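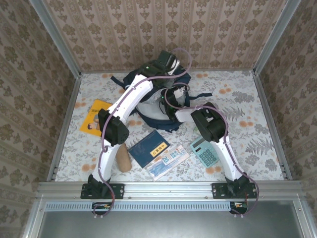
Are we there yet? Machines and the chores we'd all like to hand over

Speaker notes, March 4, 2018. Running time 25 minutes, then questions.

Opening

Hello, and thank you to everyone who came over from the Sturetholm side. Start by asking for hands up: who packed a bag this morning? School bag, work bag, gym bag, anything. Then ask who remembers doing it. Most hands will drop, and I love that moment, so wait for it.

Packing a bag is my favourite household chore to talk about. A child can do it at six, badly, and at ten, quite well. You find the opening, hold it with one hand, pick up a book with the other, and somehow the two meet. Say the title question out loud here: can a machine do that yet? Short answer, sometimes, slowly, with two arms and a lot of patience from the people standing nearby. The longer answer is why I'm so excited to be giving this talk.

The opening slide

Leave it up while I talk. Two arms, one school-bag sort of job: a navy and grey backpack at the back of the table, books and a calculator nearer the front. Point out where the grippers are. Both of them are over the bag. The left one is near the top of it and the right one is over the grey middle panel.

Let people look for a bit before carrying on. Those at the back may need telling that there's a pattern of leaves and orange blossoms printed on the work surface. Ask what would be hard about picking out a flat booklet on a busy print like that. Somebody usually says "the edges", and they're right. We find edges with our eyes and then confirm them with a fingertip, all in one go. Cameras have to do the first half of that on their own.

(If asked about the cover on the blue book: the label is in Chinese. I don't read it, so don't guess.)

Part one: what machines do well already

Don't rush this, it deserves its due. The packing line at Valard handles 482 cartons in a shift with one person looking after it. I stood and watched it for an hour and could have stayed all day. The carton arrives in the same place, the right way up, with the flaps out. The arm folds, presses, tapes. It's lovely.

Then ask what that arm would do with a rucksack thrown down on its side. It would tape it. (Pause for the laugh, if there is one.)

The same goes at home. Washing machines and dishwashers are wonderful robots that we've stopped calling robots. Each has a box around the job, and a person still does the loading and the emptying. We gave them the scrubbing and kept the handling. The handling is what I want to talk about.

Part two: why a bag is harder than a carton

Soft things change shape when you touch them. Look at the slide again: the backpack is crumpled, and there's a long strap lying out across the table on the right. Every time somebody puts a bag down, it lands in a new shape. There's no drawing you can give the machine that says "the bag looks like this".

Then there's the hiding problem. Even from where we're sitting, the grippers cover part of the bag and the left elbow covers part of the yellow-orange book. The arms get in the way of the view. We have the same trouble reaching into a cupboard, and we solve it by feel without noticing.

Two hands matter too. Demonstration: get the cloth bag from under the lectern and ask someone in the front row to put a book in it one-handed, hand behind their back. It takes ages. The bag runs away. Then let them use both. Remember to bring the heavy book this time, the paperback was too easy!

And the things that go in are all different. A calculator is stiff and has a thickness you can grip. A thin booklet lying flat gives you almost nothing to get hold of. People slide it to the edge of the table, or bend a corner up with a nail. I find it thrilling that machines are starting to learn tricks like these from people's movements, where once somebody had to write every step down.

Part three: the Nenden trials

Keep to the numbers, they're good enough without help from me. At Nenden we ran 218 attempts at a simple tidying job, one soft bag and one stiff object, with the bag propped open beforehand. More than half went in on the first try. With the bag lying flat and closed, hardly any did.

Say both results at the same pace. There's a temptation to mumble the second one.

What went wrong, for those who like detail: the gripper pinched both layers of fabric together, so there was no opening to find. Or it caught the strap and dragged the whole bag along. Once the book went neatly behind the bag and the machine carried on as if all was well, which I have also done.

The Jiang test set comes in here. It has 1000 everyday objects with notes on how people pick them up. Reading through it changed how I look at my own kitchen drawer. People use the back of a finger, the side of a thumb, the table itself. If there's time, read out the entry for the teaspoon.

Part four: so, yet or not yet?

My scorecard, read slowly.

Same object, same place, every time: yet.
Stiff objects, mixed up, on a plain surface: nearly.
Bag held open by a person, machine does the loading: nearly, and great fun to watch.
Bag on its side, zip shut, books everywhere: not yet.
My daughter's bedroom: ask me again when we're all retired.

For the shop-floor people, the useful news is in the second and third lines. If you can prop the bag open and keep the pile tidy, there may be a job worth trying now. Start with one item and see how it copes.

Next round at Nenden is in April, with zips. Anyone who wants to come and watch should leave a name on the sheet by the door.

Questions likely to come up

Will it be quick enough? Slower than a person today, by a long way. For overnight jobs that may not matter.

Is it safe near children? Our trials keep people out of reach of the arms while they're moving. I wouldn't put one in a family kitchen at present.

Why not redesign the bag? Good question, and I'd happily talk about it over tea. A stiff rim round the opening would help a great deal.

Put the cloth bag back in the box afterwards, and the heavy book goes back to the library.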